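Can a machine do your chores yet? Tips for a house that's getting ready

I get this question every time I post about cleaning, so let me finally put it all in one place. I've been following home machines for years with the kind of excitement other people save for baseball, and I've let a good many of them loose on my own floors. Some chores are handled beautifully now. Others are a long way off. And a few things you can do around the house today will help any machine, present or future (and will help you too, with a broom in your hand).

Floors: yes, go ahead!

The round vacuum is the great success story. Mine is a Pomex, it has been running since May, and I'd fight anyone who tried to take it. To get the best out of one:

Pick up cords first. A phone charger on the carpet will stop it dead.

Tuck rug fringe under, or tape it down with carpet tape.

Raise the couch if you can. Mine sat 3 inches off the floor and the vacuum wedged itself every single day. Furniture risers fixed that in an afternoon.

Empty the bin before the run. I used to do it after, and I forgot half the time.

Cut the hair off the brush with a seam ripper. Scissors nick the bristles.

Mopping: mostly

The Irix mop I borrowed did a nice job on kitchen tile and a poor one where the grout sits low. Sticky spots need a human. Put a damp rag on the jam for a few minutes, wipe, then let the machine have the rest. Go easy on the soap, too. A film builds up and the wheels start to slip.

Dishes: the machine we forgot to be amazed by

Your dishwasher is a robot as far as I'm concerned, and a terrific one. Loading it is still your job. Rungnapa Boonchu, who ran the kitchen at the café where I worked in my twenties, taught me to load from the back forward with everything facing the middle, and I have never rewashed a bowl. Scrape, don't rinse. Keep cast iron and good knives out of there.

Laundry: half

Washing and drying, solved. Folding, no. I'd pay a silly amount for a folder that worked on fitted sheets. Until then, fold on the bed, one kind of thing at a time, and put the pile away before you sit down.

Windows: sort of

The little Kinnear square that clings to the glass is great fun to watch and fine for big flat panes. It leaves the corners. Go around the edge by hand with a dry microfiber cloth afterward, and always, always clip the safety line on first.

Clearing a table: the one I'm waiting for

I think about this more than is reasonable. A floor is flat and a vacuum only has to avoid things. A table is covered with things it would have to pick up, and every one of them wants a different grip.
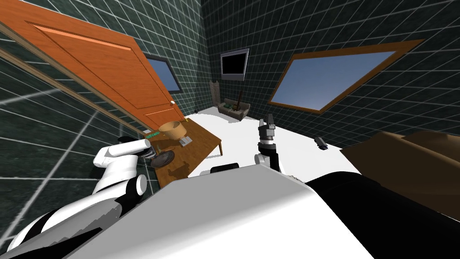
Clearing up after people is the chore where I'd most like an extra pair of arms, and it's harder than anything else on this page. Take the table in this computer-made room: there's a shallow dark pan close to the white gripper, and a woven basket down toward the far end. You or I would grab both without thinking. A gripper has to come at a low pan by its edge and keep it level, and a basket has a rim to pinch but sides that may give when you squeeze. I love that people are working on rooms like this in simulation, where a dropped pan costs nothing!

While we wait, these make table clearing faster for plain old hands:

Carry a tray. One trip beats five, and it saves the floor from drips.

Give the remote a home. A shallow dish by the couch does it.

Take the heavy things first, while your arms are fresh, and leave paper for last so it doesn't get wet.

Keep one basket for whatever belongs in another room, and empty it at bedtime.

Pull the chairs back before you wipe. Crumbs go straight to the floor, and the vacuum gets them in the morning.

What I'd spend money on right now

If you have 200 dollars, get a basic floor vacuum and skip the app features. If you have 500, get one that empties itself, especially with pets in the house. I wouldn't spend anything yet on the Drornura countertop arm a couple of you have written to me about. I tried one for 9 days and it moved sponges around very nicely. My counter still needed wiping, but I was grinning the whole time, and I'd happily try the next one.

Next week I'm doing oven racks, which remain entirely a job for us. Soak them overnight in the tub on an old towel and I'll tell you the rest then.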